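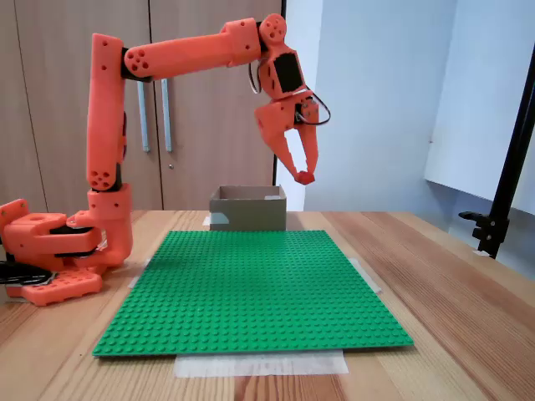
The Wivar arm with its gripper closed, above an open cardboard box and a green LEGO baseplate.

Wivar is a small robot arm for the tabletop, made mostly from 3D-printed plastic parts. It was designed and built in the Duditz shared workshop as a project for members who wanted to learn about automation without buying an industrial machine. The name is used for the arm itself and also for the set of drawings and print files from which it can be made again.

Background

The workshop had two printers before the project began, but no robot. The first plan was to buy a finished arm, and this was given up when the members compared the prices. Work on the printed version started in July, and the first description of the parts was put on the workshop's pages on 13/08/2018. An earlier trial, called Zuna, had a thinner forearm, which bent under its own weight when it was stretched out. Some parts of Zuna were used again in the first Wivar.

Construction

The printed segments are orange. The color has no technical meaning; it was the material of which the workshop had the most in stock. The base stands on a flat plate with small round holes, and the upper arm rises from it. The forearm is joined at the top of the upper arm, and it carries the wrist and the gripper at its other end. The motors are black and sit at the joints, partly inside the printed housings. Round caps with a pattern of small holes cover several of the joints.

The complete set of parts takes 17 hours to print on the larger of the two printers. Most of the parts can be printed without support material. The exception is the wrist housing, which stands at an angle and must be cleaned with a knife after printing. The screw holes are printed slightly too small and are opened by hand with a drill, and builders are advised not to use an electric one for this work, as the plastic melts easily.

Gripper

The gripper has two fingers of different shape. One is a broad wedge and the other is a narrower, curved claw. The first version had two equal fingers, but it did not hold small plastic bricks well, and the present form was chosen after 6 trials. The fingers meet at the tips. They are held by screws, so a worn finger can be changed while the rest of the wrist stays together.

Wiring

The wires between the motors are left with a free loop near the wrist. In the first weeks they were fixed tightly along the arm, and a connector was pulled out when the wrist turned to its end position. The building notes now ask for a loop which is long enough for the full movement, but which does not reach the fingers. Before power is switched on, the wrist should be turned slowly by hand in both directions.

Work surface

The usual place of the arm is a wooden table with a LEGO baseplate in front of it. The studs of the baseplate form a regular grid, and this makes it easy to note a position and to return to it later. Tape is put under the plate so that it does not slide. A small open box behind the plate is the target in the simplest exercise, in which a brick is taken from the plate and dropped into the box. Beginners often write the positions on paper first and enter them in the program afterward.

Control

The arm is controlled from a normal computer by a program called Wei, written by members of the workshop. It has 2,895 lines, of which a large part is for calibration. Each joint is moved by hand to its middle position, and the value is then saved. The calibration has to be repeated when a motor is changed. In the present version Wei can store up to 9 movements in one sequence, and longer tasks must be divided.

Known limitations

The printed joints develop some play after long use, and it is felt most strongly at the fingertips. The forearm of Wivar is stiffer than that of Zuna, but the arm still swings a little after a fast stop. A version with metal bearings in the shoulder has been drawn and is not yet built.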